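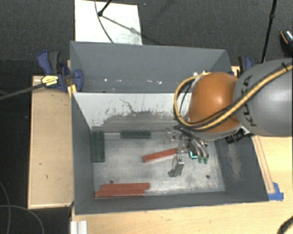
Two gray open-topped bins, long blocks in the front one.

List: prollow-stores
Subject: Re: Tare values for open bins, one per type or one per bin?
From: Vasilică Tănase

Replying inline where I can and then at more length, as this touches the August release of the item master as well.

> We are moving the small parts store at Peltow from hand counts to
> count-by-weight and I need a decision on tares before the data is
> loaded. The old spreadsheet has a single tare for each bin type. The
> floor scales let us store one per bin ID instead. Palumbo quote a
> nominal weight on the drawing, with no tolerance given.
>
> Has anyone measured how far the real bins are from nominal? We have
> 466 of the large open type, bought over several years, some with label
> holders and some without. Weighing every one of them is a couple of
> shifts that I would have to argue for.
>
> Second question. Is the sample size in the Prollow setup screen per
> item or per bin? The manual contradicts itself between the setup
> chapter and the appendix.
>
> Third, what do people do about dividers?

On the first question, yes. We did it last winter for the same bin type. I pulled 38 from the racks, taking them from every aisle so that no single purchase batch dominated, emptied them, brushed them out and weighed each one twice on the same bench scale. The spread from lightest to heaviest was 54 grams. The two weighings of any one bin agreed to within a single scale division, so the spread belongs to the bins and the scale can be left out of it.

Whether that spread matters depends entirely on what is in the bin. For castings and machined blocks you can forget about it. The lightest block we hold weighs several times the whole spread, and the count rounds to the right number whichever tare you use. For M4 washers the same error is a large number of pieces and it goes straight into the stock figure with no warning on the screen. The software doesn't know that the tare is wrong. It divides and rounds.

So my rule is to compare the tare uncertainty with half the piece weight. If the worst tare error you expect is smaller than half of one piece, with something left over for the scale, then a single tare per type is good enough and the effort of weighing each bin buys you nothing. If it is larger, store the tare per bin ID. This splits the store into two populations. In our case the split fell very unevenly and most of the bins needed no individual weighing. I would expect Peltow to look similar, but run the item list against the rule before you argue for any shifts. The query is short: item, piece weight, bin type, flag if half the piece weight is under the limit.

Label holders need separate treatment. A holder is a fixed offset and should be its own bin type in the master, with its own nominal tare. Mixing the two groups under one type gives you a distribution with two humps, and the average of that describes neither group. Our old master had them mixed. Once they were separated the spread within each group dropped and several items moved from the second population back to the first.

Dirt is the other contribution. Metal fines and oil residue collect in the corners and under the base ribs, and the floor of an old bin is worn in a way that takes a little material off. The two effects have opposite signs and I would not rely on them canceling. Reweigh the individually tared bins whenever they are washed. We print the tare date on the location report and anything older than one wash cycle goes on a list. Do not print the tare value on the bin label. We tried that, and people typed in the printed number at the scale when the barcode would not read, long after the value had been replaced.

On the second question, the sample size is per item. The appendix is right and the setup chapter describes the behavior of an earlier version. You enter it once against the item, the scale prompts for that number of pieces when the piece weight is first established, and the result is then used in every bin that holds the item. There is an override at bin level but it is hidden behind the supervisor login, and it does not survive an item master reload. I would leave it alone.

Since you asked about the sample size in your earlier thread too, a few words on choosing it. The error in the average piece weight falls with the square root of the number of pieces sampled. The error in the count, though, grows in direct proportion to the number of pieces in the bin. A sample of ten is fine if the bin never holds more than a few dozen. It is poor if the bin holds 400, and the operator will see a count that looks exact and is wrong by several. For high-quantity items with a noticeable variation between pieces, take a bigger sample or hold the item in smaller lots. Stamped and turned parts are usually very consistent inside one production lot and less so between lots. Molded rubber is bad everywhere. Anything plated should be resampled when the plating supplier changes. We missed this on one spacer and carried the error for most of a year.

The scale has a feature that refines the piece weight as you add more pieces. It works, with one condition. The count must be right at each step before the next batch goes on. If the rounded count is off by one when you accept it, the refined weight is biased and the next step makes it worse. Use small steps, no more than doubling the quantity each time.

On dividers, I have no clean answer. A divided bin has to be emptied one section at a time to be weighed, which defeats the purpose. Removable dividers also migrate between bins, and a divider in the wrong bin is a tare error much larger than anything discussed so far. What we ended up with:

Divided bins are excluded from count-by-weight in the item master. They stay on hand count with a longer interval.

Items that were only divided to save rack space were moved to small bins of their own. This used more locations than I wanted.

Loose dividers were collected and are issued from the tool crib. Any divider found in an undivided bin type is removed at the cycle count and logged against the location.

The log turned out useful. Most entries came from one aisle, where the packing bench had been using dividers as scoops.

A note about the Dandero export, for anybody who feeds scale data into it. The export writes gross and net but leaves out the tare. You can subtract, but both fields are rounded separately before they are written, so the reconstructed tare can be off by one division. That is harmless for a single record. It becomes a nuisance if you build a tare history from the export and then look for drift, as I did. Take the tare from the scale's own table through the maintenance port and join on bin ID. The time stamps there are in local time with no zone, and the Dandero ones are in UTC, so join on the ID and sequence number and ignore the time.

Procedure for the individually tared group, as it stands in our work instruction:

Empty the bin fully and turn it over once. Brush out the corners and the underside. Remove tape, old paper labels and cable ties. Check that the label holder, if the type has one, is seated on both clips.

Zero the scale with the platform clear. Place the bin in the middle of the platform. Wait for the stable mark. Scan the bin barcode and press the tare store key. Lift the bin off, confirm that the display shows the stored value as a negative, and put it back on. The display should return to zero or one division either side. If it doesn't, repeat from the zero step.

Flag any bin that differs from the type nominal by more than twice the usual spread. In our store every flagged bin had a plain cause: wrong type recorded, holder missing, or a cracked base that someone had patched.

The drafts from the fans matter more than the instruction admits. Our bench scale sits under a heater that starts at 6:30 in the morning, and the first readings after that wander by two or three divisions. We do tares later in the shift now. A draft shield is no use with a bin this size.

To sum the decision up for your data load: set up two bin types, with and without holder. Weigh a sample of each, enter the sample mean as the type tare in place of the drawing figure, run the half-piece rule, and then weigh individually only what it flags. If you load the per-bin table with blanks for the rest, the scale falls back to the type tare, provided the field is null. A zero is treated as a real tare of zero. Check this before the import. The spreadsheet converter we used filled empty cells with zeros and we had a full aisle reading heavy until it was caught.

I can send the query and the import template. They are written for our column names, so you will have to change the item and location fields. I have not tested either against the August release.

One question back to you. Does Peltow keep partial bins at the packing bench under the rack location, or do they get a location of their own? If the former, the two weighings need to be added before rounding, and I have not found a setting that does it.

Vasilică Tănase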